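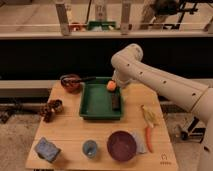
How to run the arm table at open day

Updated 25/03/2024. Notes for whoever gets the arm table this time. Wrote these fast, sorry. Gavin Baxter has the long version if you want it.

Before doors

Get in early. Power strip first, then arm, then laptop. In that order or the laptop won't find the arm and you'll be restarting everything with people watching.

Wipe the table. Crumbs from setup lunch end up under the objects every year.

Home the arm. Let it finish. Don't lean over it while it's moving, even slow mode.

Put your things out. Mix of shapes works best: something round, something with corners, something soft, something awkward. Ball, block, sponge, pinecone, a cup, a couple of bowls, toy vegetables. Green tray goes toward the far side where the arm can reach in from the right. Leave gaps. If two things touch, the gripper tends to grab both or niether.

Run it once with no audience. Ball first. If the ball goes fine the rest mostly will.

The talk

Keep it to 5 minutes. Really. People at Flelcombe stand for 5 and then drift to the Pranine stall for the free pens.

Start moving in the first few seconds. Talk over it. Last December we did slides first and lost half the room before the arm did anything.

Order that works:
Say what it's going to pick up.
Let it go for it.
Shut up while it closes the gripper. Everybody wants to watch that bit.
Then explain.

Ask a kid to choose the next object. They always choose the pinecone. Fine, let them. It's a hard one and it may drop, say so before you start. A drop you warned them about gets a laugh, a drop you didn't looks broken.

Corn and carrot are good for little ones. Ball is good for when you're tired.

Speed

Slow mode at 50 percent whenever the public is in. Leave it there. Somebody from Gauthier will ask to see it at full speed, tell them to come back after closing.

If it stops

Red light on the laptop screen = it hit a limit. Clear the error, home it, carry on. Takes maybe a minute, keep talking.

Gripper closes on nothing: ball has rolled. Nudge it back AFTER you hit pause. Pause first!! Hands in second.

Same error 3 times running, stop the demo and get Gavin. Don't fiddle with the Roltano settings, it took ages to get them right.

Questions you will get

How much did it cost. (Say "ask at the desk.")
Can it make tea. (No.)
Will it take my job. (Be nice, give them a real answer, don't joke it off.)
How heavy can it lift. Sheet is taped inside the laptop lid.

We had 385 visitors through last time so you'll be answering these a lot. Water helps. Swap out every 11 runs or your voice goes.

Packing up

Park the arm before you kill the power. Small things go in the big box, bowls stacked on top. Tray on its side. Count the toy veg, they walk off.

Cables last, coiled loose. Tape a note on the box if anything got broken or went missing, and text Gavin the same night so he can order a replacment.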